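Demonstration notes: the tray-and-placemat task

The table task is now the main item on the collection schedule, and Maribel Apaza has asked that the working practice be written down before more operators rotate in. What follows covers how the demonstrations are given, what gets rejected, and what changed after the first batch in January.

The task itself is short. A tray, a placemat, a dark plate, a knife and a fork. Each demonstration moves one or more of these from one assigned position to another, and the goal layout is printed on the operator's sheet. The policy trained from the data will be run on the Zerkton arm, which carries the same finger geometry as the hand-held tool. Operators therefore have to work inside the limits of that geometry for the whole of a take. No bare-hand corrections are allowed between the start tone and the stop tone, including nudging the placemat straight.

We considered teleoperation for this task and ran a small comparison. Driving the Zerkton arm from the Lullix remote station gives trajectories that are executable by construction, but a flat fork on a hard surface took our best operator several attempts per pick, and most of those attempts consisted of waiting at a hover height for the image to catch up. With the hand-held gripper the same pick takes one motion. The cost is that a human wrist goes places the arm cannot. Takes are passed through a reachability check overnight and the ones that fail are dropped.

Flatware remains the hard part. The fingertip pads are blocky and tall relative to a fork handle, and an operator who comes straight down tends to land on the handle instead of on either side of it. The recommended grip is across the handle, close to the balance point, with the pads opened only slightly wider than the utensil. Approach slowly for the last 4 cm. If the pads touch down and the fork rotates, let it rotate, reopen, and regrasp within the same take. Recoveries of this kind are wanted in the data. A take with one clean recovery is marked R and kept.

The plate is handled by its rim. One pad goes outside and one inside, and the plate is tilted no more than needed to clear the surface before it is leveled again. On the tray there is less room, because the raised lip gets in the way of the outside pad when the plate sits close to the edge. Operators should plan the approach direction before the start tone. Changing direction halfway through produces a long pause with the gripper held still, and pauses have turned out to be the single most damaging habit in our recordings. The model learns to pause too.
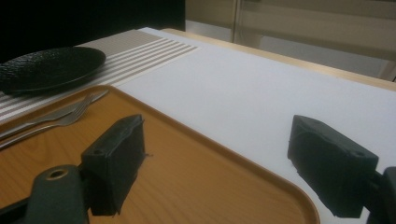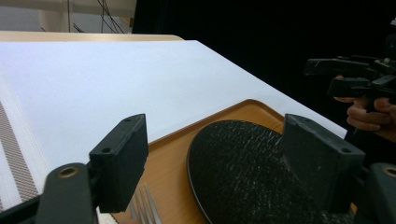
Tray, plate and flatware at the table, from the view of the hand-held gripper.

On two-gripper takes: the left and right tools are recorded as separate streams and aligned afterward by the Clurnik sync box. Both tools have to be shown the calibration card before each block, in either order, and both have to be held still for a full second after it. Blocks in which one stream lacks the card cannot be aligned and are deleted. We lost two blocks this way in the first batch.

The usual division of labor is that one gripper steadies while the other moves. For sliding the tray, both grip the rim from opposite sides and travel together. Operators new to this tend to let the leading hand pull, and the tray yaws. Speak the motion if it helps, as audio is not recorded. When one tool has nothing to do, keep it up and away from the objects and out of the other's path. It is acceptable for it to appear in the other tool's view. It is not acceptable for it to cover the object being grasped.

Changes since the first batch:

Start positions now come from the shuffled sheet. Left to themselves, operators put the plate down in nearly the same place each time, and the early policies failed when it was shifted by a hand's width.

The minimum number of accepted takes per layout has gone up to 175. Layouts that were closed under the old minimum have been reopened and are listed on the board by the Patrício bench.

The grasp-width reading is checked at the start of each block, fully open and fully closed. Drift in this channel was behind several takes in which the recorded fingers closed on nothing while the video showed a good grip.

Sessions are capped at 2 hours per operator, with a break in the middle. Rejection rates climbed steadily past that point, mostly from dropped utensils and late stop tones.

First results on the arm are mixed. Moving the plate from table to tray works often enough to be worth measuring properly. The fork is picked up when it lies alone and missed when it lies next to the knife — in those trials the fingers come down between the two and close on whichever is nearer. Roughly a third of the misses are recovered on the second attempt, and all of those recoveries resemble motions found in the R takes. Maribel would like more demonstrations with the two utensils side by side, at varied spacing, before anyone touches the model settings.

Two requests to finish. Please write the layout number on the log sheet before the take and not at the end of the block, when it has to be reconstructed from the video. And please report worn fingertip pads as soon as the surface feels slick against a utensil handle. Replacements are in the drawer under the charging shelf, with the driver, and a swap requires a new width check but no new calibration. The next batch opens with layout 6.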